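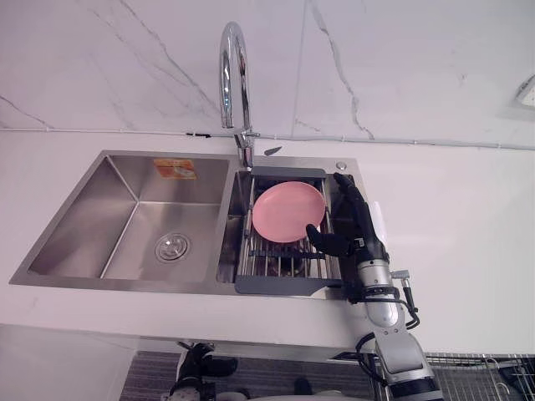
The double sink with the dish rack in place over the right basin.

Kitchen gallery: Lornlow house, sink wall and counter

The kitchen at Lornlow was finished in March and we have been meaning to put the pictures up ever since. This page covers the sink wall only. The pantry, the range side and the breakfast corner have their own pages, linked from the project list.

The old kitchen had a single sink and a laminate counter with a seam that had opened up next to it. The owners asked for two basins, a light counter, and a wall they could wipe down without scrubbing grout. The sink wall took 10 working days from the day the old cabinets came out, not counting the wait for the counter to be cut.

Notes on the sink wall

Sink. Stainless steel, two basins, the larger one on the left. The left side is for washing pots and sheet pans, and the right side is for rinsing and draining. The brushed finish hides small scratches better than a polished one. Expect fine marks in the first few months anyway. They blend together with use.

Sticker. The small orange and white sticker near the back of the left basin was still on. Stickers like this usually lift off with warm water and a fingernail. If any glue stays behind, use a little cooking oil on a paper towel and wash with dish soap. Do not use a razor blade on brushed steel.

Rack. Metal rods held between dark gray plastic ends, laid across the right basin. It holds dinner plates flat, like the pink one shown, and is also useful for rinsed vegetables. Water goes straight down into the basin, so there is no tray to empty. Lift it off and wash it once a week, paying attention to where the rods meet the plastic.

Faucet. Chrome gooseneck, mounted between the basins so that it can serve both. The tall spout leaves room for a stock pot. The lever is on the right. Chrome shows water spots, and a dry cloth at the end of the day takes care of them.

Counter. White, carried straight across on both sides of the sink. The owners looked at a darker sample from Phromma and decided it would make the room feel smaller. Coffee and turmeric should be wiped up the same day.

Wall. White marble with thin gray veins. We laid the pieces out on the garage floor before choosing which went where, and the quieter ones went behind the sink. Clean with mild soap and water only. Vinegar and lemon-based sprays will dull the surface.

Costs and sources

The sink, faucet and rack were bought together from Narnura for $3,108, delivery included. The rack alone lists at $287 if ordered later as a replacement, so it is worth taking it with the sink. Plumbing was done by Trukach and took about 5 hours, including moving the shutoff valves to where they can be reached without emptying the cabinet.

Counter and wall costs are on the main Lornlow page with the rest of the stone.

Page updated 30 November 2022

Next gallery: Lornlow pantry
Back to all kitchens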